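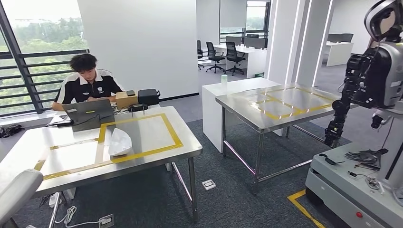 A laptop open on a steel table, with a white plastic dome inside the yellow tape.

Give me a two-mile race on a wet track and I'm happy for a week. That's why I can't stop talking about Plikitden, the mare A-yeong Han has been pointing at the Canberg Cup since December. She has run over 2,000 meters exactly once in her life, she won it going away, and now people want her cut back to a sprint!

Please don't. We have plenty of sprints. Dritgate cards them all afternoon, and I watch every one (gladly, with a hot dog), but a good stayer comes along so seldom that I'd hate to see one spent chasing quick purses over 1,000 meters. Yoon-hee Kwon rode her last time and hardly moved until the far turn, and then the mare just kept finding more, past Ra, past the whole bunch of them. I was yelling at the rail like a kid.

The argument for speed is money, and I get it. Feed bills are real. But the crowd that day stayed to the end, and my neighbor, who came for the band, asked me when she runs again. Long races give you time to pick a horse and worry about her and fall for her a little. Put two more of them on the spring card and I'll be there when the gates open.

We use cookies to remember your settings. Accept | Manage
Contact the editors | © Canberg Turf Pages | Back to top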